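Two Streets and a Long Walk: A Small Gallery

Posted August 18, 2025

I have been meaning to put this page together since last December, when I promised a few of you that I would stop talking about my walks through the Heffernan quarter and simply show you some of it. Well, it has taken me all this time, and I'm sorry to say the gallery is a very small one (I am a slow chooser, and a slower typist), but I do think these two belong side by side. They come from the same outing, and between them they have just about everything I like in a neighborhood where people work and come and go and nobody has tried too hard to make it pretty.

If you have been reading Fellonness for a while, you know that I like the sides of buildings better than the fronts. I like downpipes and chimneys and the place where the pavement meets the grass. My walking log, which I keep in a battered green Flitel notebook, is mostly that sort of thing, and I'm up to page 488 of it now! So please don't expect monuments. Pour yourself something warm and look slowly.

The long cream building

I have a real soft spot for a low building that just keeps going along a road. The walls are a pale cream, or maybe a light yellow, and the tall dark windows have that slight curve at the top that makes even a plain wall look as if someone cared about it. Look down by the edge of the road too, where the asphalt gives way to a strip of gray cobbles before you get to the stone curb. I could go on about gutters like that for a whole page, and one of these days I probably will. The grass looks a bit patchy, poor thing, but the shrubs along the foot of the wall are holding their own, and I do love a tall chimney.

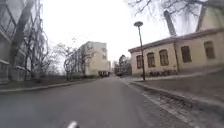
The bicycle wall

A very different sort of building, much taller, and beige with a touch of peach in it, set on a ground floor of grayish purple. I would never have thought of putting those two colors together, and I have to say I've come around to them. The bicycles are parked so close that I couldn't tell you where one ends and the next begins, which always cheers me up, for a street with that many bicycles is a street where people are somewhere nearby, busy with something. Then there is the pale stairwell with its short slits stacked one over the other. I always wonder about the light inside a staircase like that, and whether it falls in stripes across the steps in the late afternoon. And down at the bottom there's a doorway tucked well back under a flat canopy, with a little lamp over it, the kind of door I'd be glad to reach on a wet evening with my arms full of groceries.
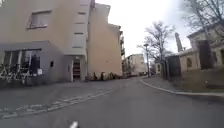
Comments

Cludeo
I lived in a building with slit windows on the stairs for 10 years, and yes, you do get stripes, but only for a short while each day and mostly on the landings. My kids used to hop from one to the next on the way down. What I remember best is the sound, though. Every bike that got carried up to the third floor banged against the rail at the same corner, and we all knew it by heart. Please do write the page about gutters. I would read it, and so would my sister.

Fellonness
Stripes on the landings, how lovely, thank you! I've copied that into the notebook. The gutter page is now officially on the list, right after the one on garden gates, which has 17 pictures waiting for me to make up my mind about them.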